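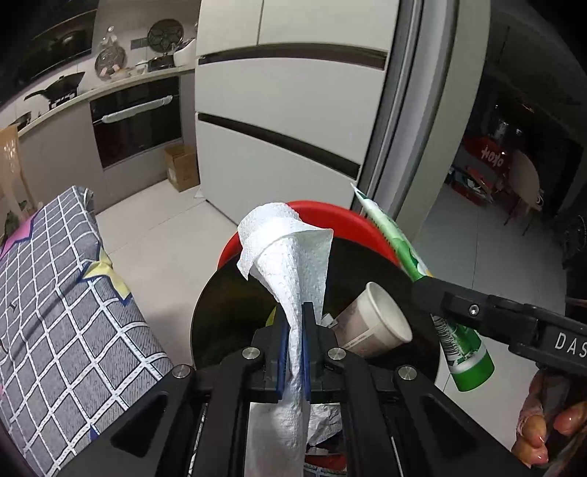 3/10/20: Bonds, mostly

Up before six. Read the overnight news on the phone in bed, which I had told myself I would stop doing. Stocks were bouncing a little after yesterday. I don't own many stocks, so I skipped to the bond pages and there was nothing there on any of mine. That is normal. The issues I hold are small and the only people who write about them are the people who sell them.

Made coffee and opened the spreadsheet. I have kept it the same way since I started: name, coupon, maturity, what I paid, what the broker says it is worth. The last column is the one I try not to look at during a bad week. Today I looked.

Kirthorpe down again. Trernine down less. The Delance fund won't post a price until the evening, and the number on the screen was yesterday's, so I left that cell alone. The Cordeiro note is not quoted at all most days. The broker shows the last trade, and the last trade was a while ago, so it looks like the best thing I own. I don't believe it.

The Kirthorpe letter

It came in yesterday's mail and I read it properly this morning. Kirthorpe wants holders to agree to a change in the terms. They would push the maturity out and pay a higher coupon until then, and they are offering a small fee to anyone who says yes early. The letter is four pages and the part that matters is on the third. The company would also be allowed to borrow more ahead of us, secured on the warehouses. The first two pages don't mention that.

I got 25 bonds of this issue, bought in two lots. The first lot was just under par and the second was a good bit lower, when I thought I was being clever. My average is fine on paper as long as they pay on time. If the maturity moves, I am lending for longer to a company that has just told me it can't pay when it said it would. The extra coupon doesn't cover that, at least by my math. I ran it three ways and only one came out ahead, and that was the one where nothing goes wrong.

The trouble is that my vote is tiny. If enough of the big holders say yes, I get the new terms anyway and miss the fee for being early. So the choice is between taking the fee for something I disagree with and voting no and probably getting nothing for it. Or sell. I asked the broker for a bid at ten and got one back after lunch. It was 41. I had expected something in the fifties. I said I would think about it, and the man on the desk said the bid was good for the afternoon only, and I said I understood.

Didn't sell. Not sure that was a decision so much as not liking the number.

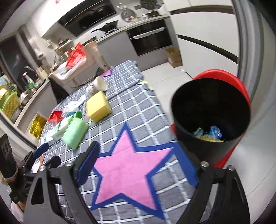
Sponges and the star mat, gray cloth with the white grid.

Phone call with Delance

Called the Delance fund line about withdrawals. On hold for a long time, long enough that I did the breakfast dishes and most of a load of laundry with the speaker on. When somebody picked up she was polite and read to me from the same page I had open. Withdrawals are being paid as usual. The fund can slow them down if too many come in at once. No, she couldn't tell me how many had come in. No, she couldn't tell me whether they still hold any Kirthorpe, because the holdings only come out every quarter and with a delay.

The December list had Kirthorpe on it, small, and Trernine much bigger. If they have been selling Kirthorpe this month that would explain some of the price. If they haven't, they may have to. I wrote both on the pad and drew a line between them and couldn't get any further than that.

I own 668 shares of the fund. The account says 668 and some decimals. I wanted to know what it costs to take half out, and she said there is no charge after the first year, which I am past. So that is one clear answer from the whole call. I put in no order. I would like to see tonight's price first.

Trernine

Trernine paid. The coupon was in the account by noon, the full amount, on the day it was due. I had it marked on the calendar in pencil. They have never been late, but this week I checked four times before it showed up.

I like this one better than I did when I bought it. It is a dull water equipment business, the debt is coming down each year, and they put out their numbers when they say they will. The next maturity is in September and they already have the cash for it, according to the last report. It still dropped with everything else. I would buy a little more if I could get it at today's screen price, but the screen price is for big lots. For my size the offer is always two or three points higher, and by the time I have paid that there isn't much of a bargain left.

Moved 200 dollars of the coupon to the checking account for the car insurance and left the rest in cash.
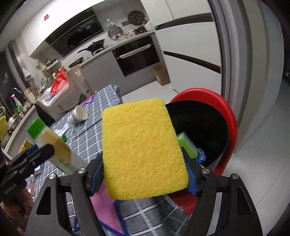 Evening

Delance posted its price after dinner. Down more than I had guessed and less than I had feared. Filled in the cell. The total at the bottom of the sheet is now lower than it was when I added the last money to it, which means that on paper the year and a half since has earned me less than nothing, coupons included. I checked the formula in case I had dropped a row. I hadn't.

Reread the Kirthorpe letter. The early date is the end of next week. I want to find the old prospectus and see what share of holders they need for this to go through. I think it is two thirds, but it might be three quarters, and that would make a difference to whether a no is worth anything. The prospectus should be in the blue folder with the tax papers. I looked in the blue folder and found the one for Cordeiro, and a receipt for a snow shovel.

While I had the Cordeiro one out I read the section on early repayment. They can call it at par any time after this summer. I had it in my head as next year. Changed the sheet.

For tomorrow: find the prospectus, ask the broker if there is a second bid on Kirthorpe from anyone else, decide on half of Delance before the cutoff at three. Also the dentist wants me to call back.

Rain since four. Bed early.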